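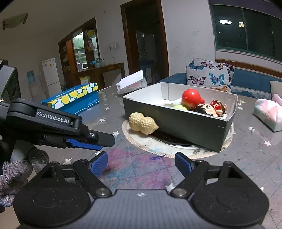 Ticket 614: Label printer skips every second label after driver update

Status: Solved
Opened by: Solange Fortin
Product: Porero label printer, Fillia inventory software
Opened: 2019-01-01

Original report

Hi all! I run the mail order side of Skesirholm, a small tea and spice shop, and I love this printer to bits, so I really want to get it behaving again. Since I installed the new driver it prints one good label, feeds a blank one, prints a good one, feeds a blank one, and so on to the end of the batch. The printing itself is gorgeous, crisp as ever. I'm just going through rolls twice as fast as I should.

What I've tried so far:

Turned printer and computer off and on again. No change.
New roll from a fresh pack. No change.
Cleaned the gap sensor with a dry swab. No change, but wow, it was dusty in there.
Printed from a plain text editor instead of Fillia. Same blanks, so I don't think it's Fillia.

Reply from Campbell (support)

Thanks for such a thorough report, that saves us a lot of back and forth. Two questions. Does the self-test page skip labels too? Hold the feed button until the light blinks, then let go. And what label height does the driver show under Page Setup?

Reply from Solange Fortin

Ran the self-test, 6 labels in a row and not a single blank! So the printer is fine, hooray. Page Setup says the gap is 11 mm, though, and that looks huge to me. My labels have a tiny gap, 2 mm by my ruler. The height is right.

Reply from Campbell (support)

There's our culprit. With a gap that large the driver thinks the page runs over the end of the label, and it feeds another one to make room. Please do this:

1. Open Page Setup and choose Edit Stock.
2. Change the gap to 2 mm and save it under a new name.
3. Pick the new stock as the default, in the driver and again in Fillia.
4. Hold the feed button to recalibrate, then print a short batch.

Step 3 is easy to miss. Fillia keeps its own copy of the stock list and will go on using the old one until you switch it over.

Reply from Solange Fortin

It works!! I printed 14 address labels straight through, no blanks, and then did the whole morning's orders for the fun of it. I did forget the Fillia half of step 3 the first time and got my blanks back, so thanks for the warning. I've saved the stock as "Skesirholm small" and written the gap on the inside of the lid.

Closed by Campbell. Fix added to the driver notes.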